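In conversation: packaging and the small grocer

Last updated 28th July

The owner of Diltton, an independent grocery and homewares shop now in its 11th year, met with the association's newsletter to discuss how smaller retailers are managing the change to paper packaging.

The shop stocks 863 product lines, most of them bought directly from growers and family suppliers. The owner said the decision to give up plastic wrap was made over one winter. "We wrote to every supplier and asked what they could do," the owner said. "Atwood replied the same afternoon. Others took until July."
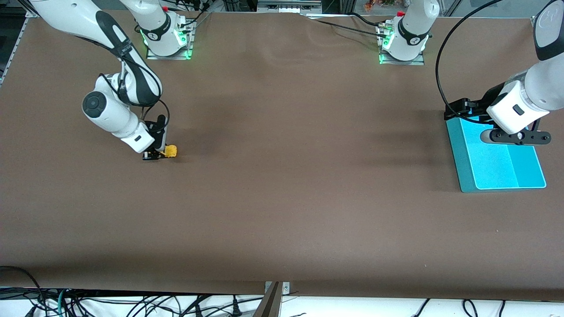 Costs remain the main concern. The owner reported that paper sleeves and rolls came to $1196 in the last quarter, and that customers had accepted a modest rise in the price of loose goods. Brown paper has become the standard covering at the packing bench, laid smooth across the whole surface as it is on the large table shown, and changed at the end of each day. "It is cheap, it is easy to replace, and you can see at once if it needs changing," the owner said.

Not every line has been simple to convert. Soft cheese from Yalçınkaya still arrives in sealed tubs, and the owner does not expect this to change soon – the shelf life would fall too far.

Asked what advice might be offered to other members, the owner suggested starting with dry goods and allowing at least 30 days before judging the result. "Staff need time to learn a new fold," the owner said. "So do the customers who bring their own bags."

Related items
Mimo opens second refill counter
Labelling rules for loose produce
Members' guide to compostable liners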